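Rules for logging bad folds with hand-held grippers?

Asked by Ivik, Sep 3, 2023

I've been recording cloth folding since July and I keep second-guessing myself on what counts as a keeper.
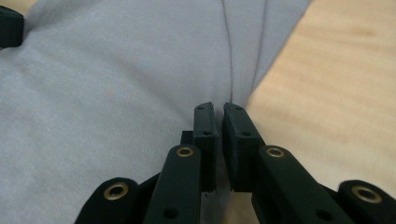 My sheet says "discard failed attempts" and that's it. So if I miss the edge of the fabric and grab again, is that failed? I've got 1,081 takes and I marked 528 of them as iffy – help!

2 answers

Thanakorn Ruangrit
Don't toss them! A missed grab you fix yourself stays in, tagged as a recovery. I only discard if I touch the cloth with my bare hand or stop partway. Write the rule down before you start a batch and never change it mid-batch (I did once and had to relabel nearly 1,000 takes, ugh). Also check that both grippers are zeroed each time you sit down.

Malhotra
we just delete anything ugly. never had a complaint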